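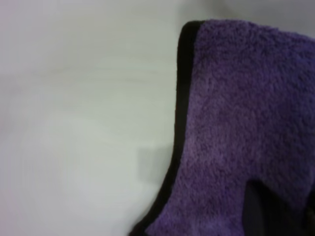 **Thread: Purple microfiber went clumpy – is it still good for anything?**
Forum: Laundry and Linen

---

**haris_h**

Hello everybody. I have a set of purple microfiber towels with black satiny edge, bought from Prerevura 14 months ago. One of them is on the white top in my photo. When they were new, the pile was standing up and every fiber was separate. Now it makes small knots and swirls, and the surface feels uneven when I move my hand over it.

I use them for drying glasses and for wiping the kitchen counters. I wash at 60 degrees with normal powder and a little softener. After the wash I put them in the dryer with the cotton towels.

My questions are two. Can the pile be made soft again? And is the edge going to be a problem? On one towel the edge is pulling and the corner does not lie flat anymore.

Haris Hoxha

---

**despina.k**

Hello Haris. I think the softener is your first problem. It stays on the fibers and then they stick together and do not take water so well. Stop using it, also in small amounts.

What I do with mine:

1. Soak in warm water with a small cup of white vinegar, for one hour.
2. Wash at 40 with liquid detergent, only microfiber in the machine.
3. Shake them strongly and hang them.
4. When they are dry, brush the pile with a soft nail brush, in one direction.

The brushing looks silly but it opens the little knots. Please do not brush over the black border, it can catch the thread.

Despina Kelmendi

---

**mopbucket9**

Disagree on the vinegar. I ran a rental laundry for years and never saw it do anything for microfiber that a second rinse didn't do. Heat is what kills them. If the tips of the fibers have melted in a hot dryer they're done, and you can brush until September.

Run a fingernail across the back of your hand, then drag the towel over the same spot. If it feels scratchy, it's a floor rag now.

---

**despina.k**

I respect the experience, but I had nine towels which were sticky from softener, and after the vinegar they took water again. Maybe your second rinse does the same work. I agree with you about the dryer.

---

**lintpicker**

Also, cotton in the same load! Plush microfiber grabs every bit of lint there is, and half of those "knots" could be cotton fluff wound into the pile. Pull one apart with tweezers and see what color it is – if it's white or gray inside, you've found your culprit.

On the border: those satiny edges don't shrink the same way as the towel does, so you get a wavy side and a corner that curls. Mine from Lenex do it and I just stopped caring. Some people cut the edge off completely and say the towel lies better. I wouldn't, the pile sheds like mad along the cut.

---

**mopbucket9**

Cutting is fine if it has a knit backing. Try it on the worst one.

---

**haris_h**

Thank you for all answers. I opened three knots with tweezers under the lamp. Two were only purple fiber and one had some white fluff in the middle, so lintpicker is partly right.

I made the nail test also. The towel with the bad edge is a little scratchy, the others are not. I will soak half of them with vinegar and give the other half only a second rinse, no softener for anybody, and no dryer. The edges I leave as they are, I am not brave with scissors.

One more thing – does somebody know if the liquid detergent must be a special one for microfiber? The shop here sells Sedosar but the small bottle is expensive.

---

**despina.k**

Any simple liquid without softener inside is good enough. Read the back of the bottle, sometimes they write "with fabric care" and it is the same softener with another name.

---

**lintpicker**

Seconding plain liquid. And use less of it than the cap says, these things hold on to suds forever. Let us know which half wins!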